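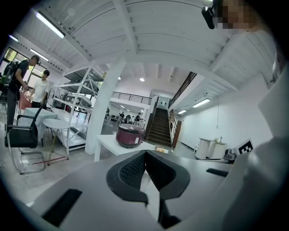
Ticket: Lights in the big room, plus the chair
Opened: 5 July 2019
Site: Wimlow
Status: Waiting on parts

Hi again, me with the lights. The long fluorescent ones on the window side have started humming, and one of them takes ages to come on properly. It's been going on since June but it got a lot louder this week. You can hear it over people talking, and it's a big open room so it carries.

What I've tried so far:

Switched everything off at the wall, waited five minutes, switched back on. Quiet for a bit, then the hum came back.

Turned the window side off and left the ones under the upper floor on. No hum at all! So I'm pretty sure those are fine and you can leave them alone.

Swapped the slow tube for a spare from the Cedel box. It comes on faster now - still hums though. There are 6 spares left in the box if you want to try more.

I did not go near the wiring. The ceiling is too high for our ladder anyway, I borrowed the tall one from Tarow for the tube and it has to go back.

Second thing, and tell me if this needs its own ticket. The black office chair with the chrome legs has a wobble when you lean back. I tightened what I could reach underneath and it got better, then worse. I've parked it by the round white side table so it's easy to find. Please don't take the table, we use it constantly.

Update, same day, after lunch
Got a call back from Mujić, thank you, that was quick. They think it's the ballast and asked how long the hum takes to start. I timed it twice: some 26 minutes the first go, a bit less the second. They're ordering the part and said to expect it within 7 working days.

For now we're keeping the window side off when it's sunny, which is plenty of light for most things. Can whoever comes out bring their own tall ladder? And mornings suit us better - the room fills up later on and we'd have to move the tables.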